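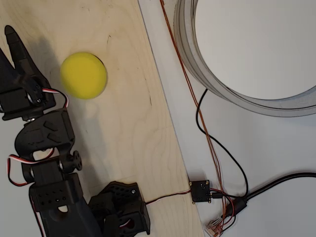 Zamfira Ardeleanu wrote in the margin of our first draft that a success rate means very little until you say what you refused to count as a success. She was right, and most of this report has been rewritten with that in mind.

# Picking up a sponge with a printed arm: project report

Robotics club, Grotitz. Written by Oda Lindqvist, November 1, 2021.

## What we said we would do

Our proposal promised an arm that could "tidy a desk." I would like that phrase removed from the club page. What we built is an arm, which we call Pinto, that tries to close its gripper on a round yellow sponge and lift it. It knows one object and works on one board. A desk has many more things on it than that.

The design started from the Nalard plans the club already had. We changed the wrist bracket and the base and kept everything else, including parts I would have thrown out if we'd had more time to print.

## How we tested

We ran 225 attempts. The sponge was put down by hand, and whoever put it down had usually watched the attempt before. I think we all drifted toward the easy spots without meaning to. For the last part of the testing we drew positions from a list, and the results got worse right away.

An attempt counted only if the sponge came up and stayed up for 2 seconds. Before Zamfira's note we also counted drags and tips, and the numbers looked a lot nicer.

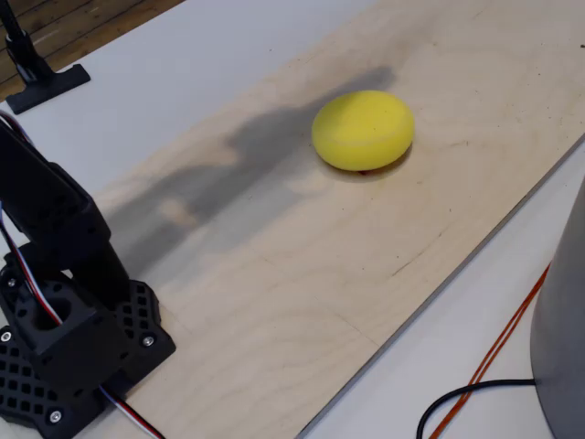 Sponge position mattered more than anything we changed in the code. Close to the base the arm has to fold up tightly, and the wrist servo starts to hunt back and forth. Far out, the whole arm sags and the fingers arrive low. There is a comfortable band in between, and I suspect that most of our early confidence came from staying inside it.

## The learned controller

The club wanted machine learning in the project, so there is some. We recorded 2,753 short moves by guiding the arm and trained a small model on them. I'm still not convinced it beats the plain scripted version. It looks smoother, which impressed people at the open evening, but smooth is easy to mistake for good. We never ran the two side by side on the same list of positions, so we can't claim anything either way.

Foam is also a forgiving thing to grab. It squashes, and a badly aimed finger can still get a hold. We tried a hard plastic lid for 12 attempts and stopped – it skidded away nearly every time. I don't think those belong in a footnote, so they're here.

## Things that cost us time

- Servo cables pulling at the joints when the arm turned
- Two versions of the calibration file with the same name
- Arguing over whether to switch to the Culum controller board (we didn't)

## What comes next

In December we want to run the scripted and learned versions on identical positions, with somebody outside the team placing the sponge and deciding what counts. If the script wins, I'd drop the model and spend the time on the gripper. Not everyone in the group agrees with me on this – the other view is that we simply need more recordings. Maybe so, but I'd want to see the comparison before anyone sits down to record them.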